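Play kitchen talk, speaker notes, Draddale parents' evening
(Dilani Sheikh, keep to 49 min incl. questions!!)

Start with the shelf story. Two tubs of plastic food, all of it dumped on the rug every morning, kids walk off. Ask who has this at home. Hands.

Main point: fewer things out, and mix real kitchen stuff with the pretend stuff. Colander, measuring cup, a plate. Thrift store is fine. Doesnt have to match. 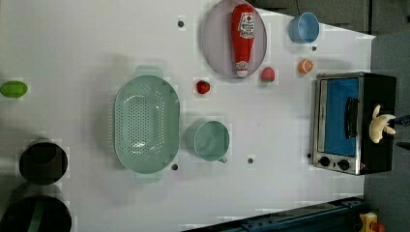
How often should you swap the toys out?
Every two or three weeks works for most kids, sooner if they've quit going near the table.

Next, sorting. Don't announce it as sorting. Put out fruit and something to put it in, then wait. Some go by color, some by size, some just feed you. All fine. Talk while they do it, short words: in, out, under, more, full.

Naseri room story here (the soup that had everything in it). Keep it short, ran over last time in April.

Washing. Plastic food in warm soapy water, air dry on a towel. Soft toys by the label. Toss anything cracked. Check for small parts with the under 3s, say this twice, slow down here.

Storage: Flerkent bins, the low ones, no lids. Lids = adults doing the putting away. Picture label on the front of each bin. Leltik sells the label sheets, item 3324 on the handout, but a marker and index card does the job.
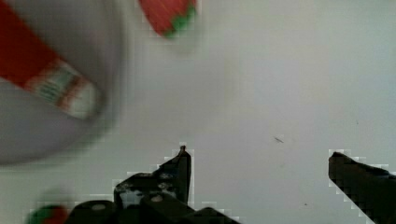
Cleanup is where most of you will have questions so leave time. Give one job, one thing, one place. "Clean up the kitchen" is too big for a three year old. "Strawberry goes in the bowl" they can do. With the strawberry out on the table next to a big white bowl like that, you hardly need to point. Then the next one. Praise teh doing, skip the speech. If they dump it all back out again, ok, go again once, then snack.

5 min left: handout, sign-up sheet by the door, room 501 for the hands-on table. Take questions there if we run over. Bring the spare colander back with me!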